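To: members of the Workshop Methods list
From: Tibor Sárközi, Iddale Centre for Assisted Work
Date: 8 Jan 2018
Subject: Re: Clearing and tidying by machine: are we near a purchase?

Dear members,

I reply on behalf of the Iddale Centre to the question put to the list by the Hamann training workshops. The earlier message is quoted in part, so that those who have joined since may follow.

> Our management has asked whether the end-of-day clearing of benches could be passed to
> a machine within the next budget period. We have 18 benches in two rooms. At the close
> of a session each one carries hand tools, small parts, offcuts and whatever the trainees
> have brought in with them. Staff put the tools in their cases, sort the parts and wipe
> down the tops.
>
> We saw the Varniretti demonstration in December, in which a pair of arms filled a tray
> from a bin without a fault. The sales literature speaks of "general tidying". Would
> members who have tried such equipment on real benches kindly say what it can do, and
> what it cannot? We should also like to know whether the same machine could be lent to
> our residential flat, where the chores are of the kitchen and playroom sort.

The short reply from this Centre is that we would not advise a purchase for that purpose in the coming period. The reasons may be of use to others, and I set them out at some length.

The Varniretti demonstration was a fair one, and we have no complaint about how it was presented. It showed, however, a single kind of part, lying in a known place, going to a known place. That is work which machines have done well for a long time. Bench clearing is a different class of task. The objects are mixed, they lie at any angle, and the right place for each of them depends on what it is and in some cases on whether the person who left it there has finished with it.

The difficulty is best understood by considering an ordinary tabletop with two arms working over it. There may be a rotary hand tool lying diagonally, a ring-shaped part with a large hole through the middle, a cup with small toy pieces in it, a storage case, and building bricks scattered over a studded baseplate. A child of school age would clear such a table with little instruction. For a pair of grippers, each of those items is a separate problem. 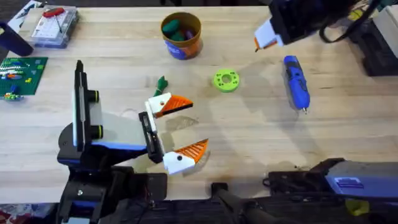

The ring may be taken by its outer edge, or with one finger through the hole, and the choice affects how it can afterwards be set down. The rotary tool has to be lifted near its point of balance, or it will swing in the grip. A cup with pieces in it must be kept upright while it travels, and the machine must be told, or must work out for itself, that the pieces belong with the cup. Loose bricks on a studded plate are harder again. One that has merely been dropped there can be picked off, while one that has been pressed home will bring the plate up with it unless the second arm holds the plate down.

A two-fingered gripper is a sound general choice, and we use the type ourselves. It is strong on blocks and handles. It is much weaker on flat items, on anything soft or leafy in shape, and on lids and catches, where a person would use a thumbnail without thinking of it.

Our own trial was carried out at the Brosmont site with two arms. Over the period we logged 1,000 attempts at single objects, all of them chosen from a fixed list known to the system beforehand. Within that list the results were encouraging, and they improved as the operators gathered more guided runs. Once objects from outside the list were placed on the table, a member of staff had to remain within reach. The saving in labour was therefore nil, although the staff concerned did report that the work was more interesting.

On wiping down, I can offer less. We have made a few attempts with a cloth held in the gripper. The motion itself is simple to teach. Judging whether a mark has gone, or whether a damp patch needs attention at all, was left to the operator in every case — and we have no plan at present to change that.

As to the residential flat, we would counsel against moving a machine between the two settings. The arms need a firm mounting and a clear space around them, and a kitchen in daily use offers neither. Dishes, wet surfaces and the presence of residents also raise questions of safety which our own assessment did not cover.

If Hamann wishes to make a start, we would suggest the following, none of which commits the workshops to a large outlay.

Set aside one bench and agree on a short list of objects for it.

Give every object on the list a fixed home, preferably an open tray. Cases with lids should be left to staff for now.

Keep a written record of each failure, including those which a member of staff put right by hand. We neglected this in our first weeks and regretted it.

Ask any supplier to demonstrate on your own bench, as the trainees leave it, with no prior sorting.

The Centre holds a set of 3,000 guided runs from Brosmont, with operators' notes, and is willing to share the notes with list members on written request. The recordings themselves are not yet cleared for release. Members with results from kitchen or laundry work are asked to reply to the list so that Hamann may have the benefit of them.

Yours faithfully,

Tibor Sárközi
Iddale Centre for Assisted Work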